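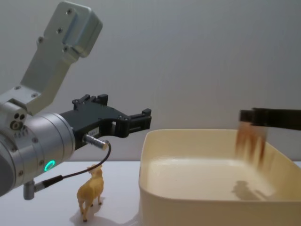 Wendell Oake Parrish

The house in Dridville was to be packed by category, then by room, then by weight. The maximum for one carton was 60 pounds. I had the instructions from Cirton in a plastic sleeve and I had read them on the bus.

A category is assigned by use. A bowl that has held food is Kitchen. A bowl that has held keys is Hall. When the use can't be determined, the packer looks at the wear on the inside surface, and if there is no wear the item is Decorative and goes in a carton with a blue stripe. I had been doing the work for 5 years and had rarely needed the blue stripe.

I started with the kitchen. The drawers came out fully on their runners and I set them on the floor in the order they had been mounted, top to bottom. Flatware was wrapped by type and taped. Knives were wrapped one at a time with the edge facing the fold. The roll of paper supplied was Iltar, 300 feet, the gray grade, which leaves a little dust on the hands but does not mark glaze.

The second drawer contained string. It had been cut to lengths and each length was wound in a figure eight and tied at the waist with its own end. I tested one against the tape measure and it was 33 inches. The next was 33 inches. I measured several more, which is not part of the procedure, and put the whole lot in a bag and wrote STRING on it.

The client was the daughter of the owner. She had signed for the key and would not be present. Under Remarks she had written: My mother kept a system. Please keep things together that are together.

This is not an instruction that can be carried out under the category method. I called the office from the front step. The office said that remarks were remarks.

By noon I had closed the kitchen apart from the tall cupboard. The tall cupboard held jars, and each jar had a lid that belonged to some other jar. I don't mean that they were mixed up. Each lid fit well enough to hold, with a quarter turn left over, and on the underside of each lid was a strip of masking tape with a word in pencil. The words were places. One said pantry and one said sill. One said Ye, which is the river at the bottom of the road. I unscrewed that one last. There was nothing in the jar. The glass had a white line around it where water had stood and gone.

I matched the lids to the jars they had been made for. It took a little under an hour. Properly closed jars travel better, and loose lids are a claim waiting to be filed. Then I sat down on an upturned crate and ate my sandwich and looked at the row of them.

A packer is trained to see a room as volume. You stand at the door and estimate cartons, and after a while you do it in restaurants and in other people's living rooms. What I had in front of me came to a carton and a half. I could have closed it and gone up to the bedrooms.

The string was cut to go around something. I got up and tried it on the jars, and it was too long for one. It was too long for two, set side by side. I tried it on the tall cupboard, across the door, from the knob on the left to the hook on the right, and there it fit with enough left over to tie.

The hook was painted the same color as the frame. I had taken it for a drip.

After that I went through the ground floor with one length of string in my hand. There was a hook by the back door and another inside the linen closet. In the front room there was one under the windowsill, where a person sitting in the chair could reach it without looking. At each of them the string went across and met something. I can't say what she tied shut, or whether she was tying it shut. A string across a door will also tell you if someone has been through it. It will also get you along a wall in the dark.

The form has no line for this. Hooks are fixtures and stay with the house. String is Kitchen, because I had found it in the kitchen.

I opened the carton again and put the lids back on the wrong jars. I had not kept a record of which went where, so I went by fit, a quarter turn left over each time, and got most of them on the first pass. Two of them I had to guess. The one that said Ye I was sure of, because of the white line.

The jars went into the carton with the string on top of them, out of its bag. I used more paper than is allowed for the volume. Then I took a marker and stood over the flap. Kitchen was wrong and so was Hall. I looked for wear on the inside surface, as instructed, and there was wear on every one of them.

I left the flap unmarked and weighed the carton. It came in well under the limit. I entered the weight, initialed it, and carried the flat cartons upstairs. At the top of the stairs, at hand height, was another hook, and the string tied to that one was still across.

I set the cartons down on my side of it and called the office to say I would need a second day.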